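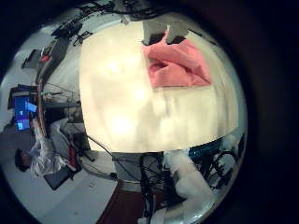 I started my interviews in Jidley by asking people what they remembered about the night the council voted to close the clinic, and nearly everyone began with a color. Pink, they said, pink everywhere, hanging off balconies and tied around wrists and stuffed through the railings of the council building. But which pink? Paraskevi Ververidis told me it was "like the inside of a grapefruit," her neighbor swore it was closer to orange, and a councilor who voted for the closure called it red (I have my own ideas about why he did). I needed a word I could use the same way in every interview, so I settled on salmon, and by salmon I mean the pink of the bunched-up cloth in Figure 1, the one lying on the white surface, and I mean the lit parts of it. The crease near its left side goes a good deal deeper, and a few of the people I talked to would have picked that shade instead. I coded both as salmon.

So why does a color matter in a paper on local budgets? Mostly because of who picked it. The two parties on the Jidley council are blue and green, and have been for as long as anyone I met could remember. The first people to hang out pink told me they wanted something that belonged to neither, and they were pretty firm about it. Pantelis Vlachopoulos, who had knocked on doors for the greens at every election since he was a student, said he took down his party poster the same afternoon he put up his cloth. "I couldn't have both in the window," he said. "It would've looked like I was selling something."

That's a small remark, but I heard versions of it over and over. Of the 37 people I interviewed, most had voted for one of the two parties in the last election and planned to do so again! They weren't walking away from party politics for good. They were setting it aside for one line in one budget, and the pink let them do that without having to explain themselves to the family next door. Vrettos makes a similar point about the market dispute in Warkitz, where people wore plain white ribbons, though she thinks the ribbons worked mainly as a signal to the press. I don't see much of that in Jidley. The press hardly came.

What the council saw is another matter. The petition had more than 400 names on it by the time it was handed in, and the blue group leader still described it to me as "a green thing." When I asked about the color, he said he hadn't given it any thought. Green councilors, meanwhile, treated the protest as theirs and were hurt (one of them really hurt, I think) when they weren't asked to speak on the steps. Both sides kept reading the street through the seating plan of their own chamber, and I come back to this in the next section, where I go through the budget debate itself.

I should say something about Imley too, the village up the road that shares the clinic. Imley has no council seats of its own under the current map, and hardly any pink went up there. Chae-won Kwak, who did the Imley interviews with me in May, reads this as resignation, and she may well be right. My own hunch is duller. The petition was organized through the school in Jidley, Imley's children go to school in Warkitz, and several people in Imley told us they first heard about the vote when the clinic hours changed.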